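Pottery wash, day whatever

Quick one tonight, my hands are wrecked and the wifi at the dig house drops out after 9.

So I'm back at Pernis for the April season. Same hill, same trench, same awful bucket system. For anyone new: it's a small farm site, late Roman probably, with something older under it that we keep almost getting to. Almost. Three seasons of almost.

Big news is the floor. We came down on a packed clay surface in the north corner, right where Atif Yousafzai said last year there wouldn't be one. He has been very gracious. He has also stopped eating lunch with us. Kidding, he's just on the total station all day.

The floor is nice. Hard, pale, burned in one patch. There's a line of flat stones along the east side that might be a wall footing or might be some farmer's idea of a drain. Laiba Rana says drain. I say wall. We have a bet on and I'm not writing down what for.
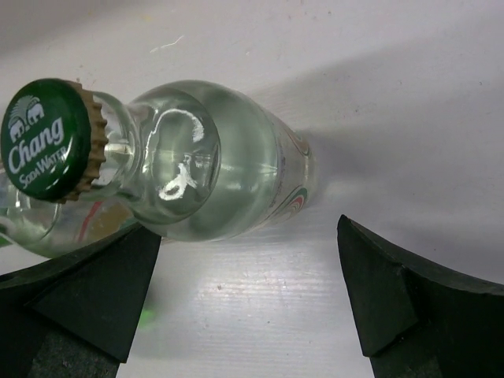 Anyway, finds. Mostly coarse ware, mostly tiny. Context 3314 is the fill right on top of the floor and it's stuffed with body sherds, hardly any rims, which is annoying becuase rims are what get you a date. One good base with a foot ring. One piece of a lamp, just the nozzle, soot still on it. I held that for way too long.

Also a loom weight! Chipped, but a proper one. Find number 1635, bagged it myself, wrote the label twice since the first pen died halfway through.

Less good: we lost most of a morning to rain. The tarp pooled in the middle and then let go, all into the section we'd cleaned the evening before. So that got cleaned again. And drawn again. My drawing was bad the first time so maybe fine.

Things I keep forgetting and will forget next year too:

Bring your own kneeling pad. The shared ones are soup.
Trowel goes in the bag, not the back pocket. You will sit on it.
Take levels before lunch. Always before lunch.
Label both sides of the bag.

Had a long talk with Laiba over the wash tubs about whether to open a second trench. She wants to chase the stones downhill. I'd stay put and go deeper, we've got 7 working days left and one half-finished floor is worse then one finished floor. Atif wants to do a section through the burned patch first and take samples, and he's probably right, and I didn't tell him so.

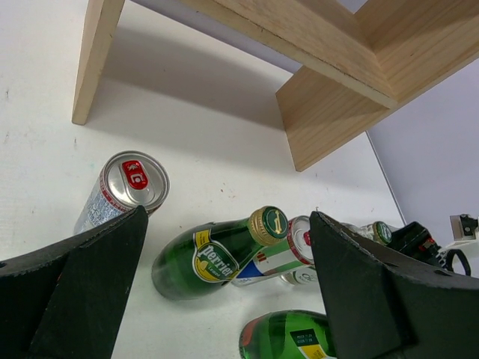
Shelf and drinks.

Oh and someone asked in the comments about the coin from last season. Still being cleaned. It's bronze, it's small, it's very worn, and the one side that might say something has a lump of corrosion sitting on it. I ask every time I see anyone from the lab. They've started seeing me first.

Sleep now. Up at 5:30, section drawing, then the stones. If it's a drain I'll post it. Probably.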